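Sustow opens its doors for a laundry and folding hour, and I can't wait to see you there

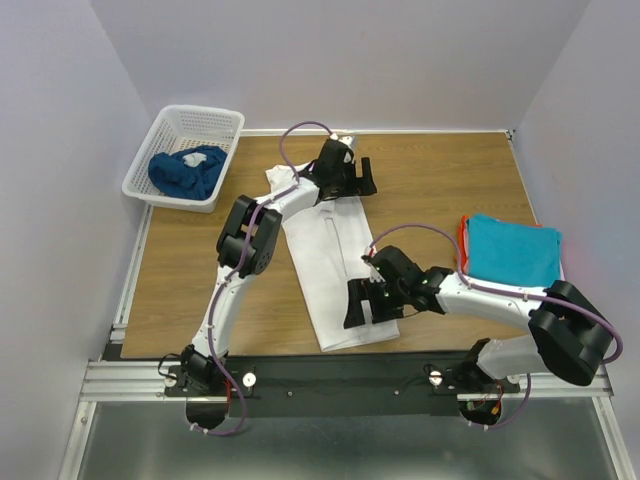 20 February 2025

I've wanted to write this one for ages, so please forgive me if I gabble. From August, Sustow will be running a laundry and folding hour at our rooms on Pelotgate, and anybody who has ever lost an evening to a basket of clean clothes is welcome to come along.

I run Sustow, and I'm a hopeless folder by nature. My shirts used to go from the line to the chair, and from the chair straight onto me, with a quick tug at the front if I was seeing somebody important. Then I spent a wet weekend learning to do it properly (my sister-in-law was very patient) and I've been a bit of a bore on the subject ever since!

The hour itself is simple. You bring one basket of clean, dry washing, we give you a good flat table to work on, and you go home with a pile you can put straight in the cupboard. We'll start with towels, which are the kindest thing to learn on. Fold them in half lengthways, in half again, then into thirds, and smooth each one with the flat of your hand before the next goes on top. I keep mine together by colour, turquoise for the bathroom, and I get a silly amount of pleasure out of opening the airing cupboard these days.

After that we'll get on to tops and shirts. Lay the thing out flat, get the collar sitting straight, and only then start bringing the sides in. Most of my early disasters came from starting with a crooked collar and trying to put it right halfway down. White cotton shows up every wrinkle, so I'd bring one white top if you have it – you'll learn more from that than from ten dark ones.

Dark things we'll leave for last. Navy picks up fluff from anything pale, and I've sent more than one little white sock through the wash rolled up inside something dark, so we'll have a go at sorting as well.

Arumugam, the fabric shop two doors along, is lending us pressing cloths and has promised a box of offcuts for practice. The tea comes from Skerkari, the café on the corner, and they've told me there will be ginger biscuits. I'm holding them to that.

We have room for 23 people at each session, and the first run lasts six weeks. You can come to all of them or just the one. Places are £3, and £2 if you live on Pelotgate itself. Children are very welcome with a grown-up, and they're often far better at pairing socks than we are.

To book, call in at the Sustow front desk or put your name on the sheet by the door. If you're from a local paper or newsletter and would like to come and have a fold yourself, do get in touch with me at the same desk and I'll save you a place. Bring a basket with handles if you can, as the stairs up from the street are steep.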